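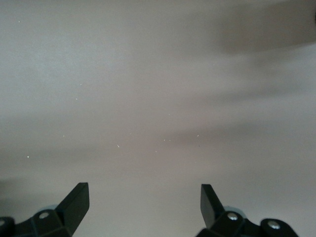 Pale gray, matte, a few specks.

Home | Notebook | Recipes & Mixes | Suppliers | Archive

February, bench notes
Posted by the plaster bench, 4:50 pm

OK, picking up from the last entry, where I was still grumbling about the Ruston lime putty. Opened the second tub this morning and it's a completely different animal! Thick, like cream cheese, hardly any water on top. The first tub must have sat somewhere warm. I've written "USE THIS ONE" on the lid in grease pencil, so please use that one.

Mix for the day: 2 parts Ruston putty, 5 parts of the Bittencourt marble sand (the finer bag, the one with the torn corner), and a splash of water that I should have measured and didn't. Went onto the test boards in two coats. First coat pulled nicely. Second coat I started too early, and the trowel kept grabbing on board C, so there's a ridge down the left side that I'm going to leave alone and see whether it cracks.

Pigment: still chasing that warm gray for the Iltetti hallway. They sent back the last sample with a note saying "too blue," and okay, fair, once I carried it over to the window I saw it too. So today I dropped the black way down and brought in a pinch of the red earth. 32 grams of the premixed gray to the batch, then the red a little at a time off the tip of a knife. I like where it landed, but lime dries so much lighter that I don't trust my own eyes until tomorrow (learned that one with the kitchen job, never again). Wet swatch is painted on a strip of card and taped inside the back cover of the paper notebook.

Things I keep forgetting, so I'm writing them down:

Soak the boards the night before. A quick spray in the morning does almost nothing. Board A got the full soak and it was a joy to work on.

The 165 mm trowel is the one for burnishing. The bigger one has a nick in the edge and leaves a hairline every single pass. I know it's more comfortable to hold. It still has a nick in it.

Strain the pigment slurry! I skipped it on board B and had little red comets all the way across.

Soap finish next. The Drorau olive soap says 50 grams to the liter, and that seemed heavy to me, so I made one jar at full strength and another at half. Half strength goes on A, full strength on B, C gets nothing until I know what the ridge is doing. If anybody wants to try wax on the offcuts, go ahead, just mark the back so I don't end up soaping over it.

The room was pretty cold first thing and I ran the little heater until lunch, then shut it off when the edges of A started going pale faster than the middle. Draped damp burlap over all three. Would somebody mist it if you're in before me? Lightly, please, we don't want drips.

Still need: more burlap, a new sieve, masking tape (the good kind, the cheap roll took the skin right off the sample I did last month). And I have to call about the sand, we're down to less than half a bag and the hallway will eat all of that before we even get to the stairs

Back to top | Contact the workshop | © Plaster Bench Notebook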